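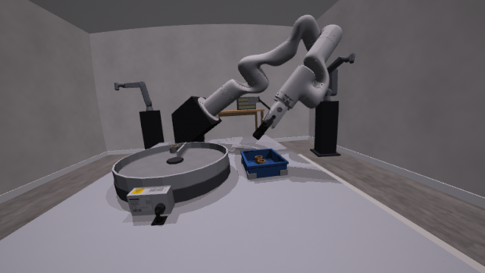

What makes an old accordion worth fixing? "The reeds, nearly always," says Flurina Trummer. "If the reeds are good I'll forgive the rest. Mouldy bellows, missing straps, a keyboard like a bad set of teeth, I can sort all of that. But a really lovely set of reeds has a colour to it you just don't get in the cheap ones, and once you've heard it you're gone."

Flurina has been mending squeezeboxes in Zuresville for 31 years, and talking to her for an afternoon made me want to run out and buy one (I have now been told, firmly, to rent first). She learned the trade from Emil Hauser, who had a shop on the main street at Akley and let her sweep up for a whole winter before she got to touch a screwdriver.

"Emil had me waxing reed blocks for months. Beeswax and rosin, heated in a little pot, and he'd come past and smell it! He could tell if I'd let it get too hot. I still do it his way. There are other recipes about and people argue over them terribly, but mine doesn't crack in a dry summer and that's what my customers care about."

The summers matter. Most of the instruments that reach her have been living in a shed or the boot of a car, and by February the wax has slumped and reeds are rattling round inside like loose change. She'd love people to keep them in the case, upright on their feet, in whatever room of the house they'd be comfortable in themselves.

Her favourite job of the past year was a big piano accordion belonging to Gerasimos Psarras, who plays with a dance band over in Hastance. It had belonged to his uncle and three notes in the right hand had gone silent.

"He thought it was finished, poor bloke. I opened it up and two of them were only leathers that had curled. The third had a bit of confetti stuck under the reed. From a wedding, I suppose! He played me a tune in the doorway when he picked it up and I had to pretend to look for the receipt book."

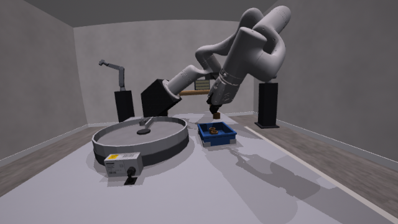 White arm, with a small brown cube beneath the gripper.

Tuning is the part she gets most excited about. Each reed is scratched a tiny bit at the tip to bring the pitch up, or nearer the rivet to bring it down, then put back and played and left alone. She never finishes one in a day.

"You file, you have a cuppa, you come back and it's moved on you. Beginners chase it round and round and take off far too much metal. Leave it overnight. And ask the player what they like before you start, because some want it dry and clean and some want that big wobbly musette sound - I'm a wobble person myself."

She runs a beginners' bench class in her workshop from 5 o'clock, starting again in March, with junk instruments supplied. Thaddäus Thaler came to the last one knowing nothing and has since rebuilt a button box from the keyboard up.

And what does she play at home? "A little red Lanz with two stuck buttons. I'll get to it."

Enquiries about the bench class can be left at the workshop.

We use cookies to remember your preferences. Accept | Manage settings

Contact us | © All rights reserved | Back to top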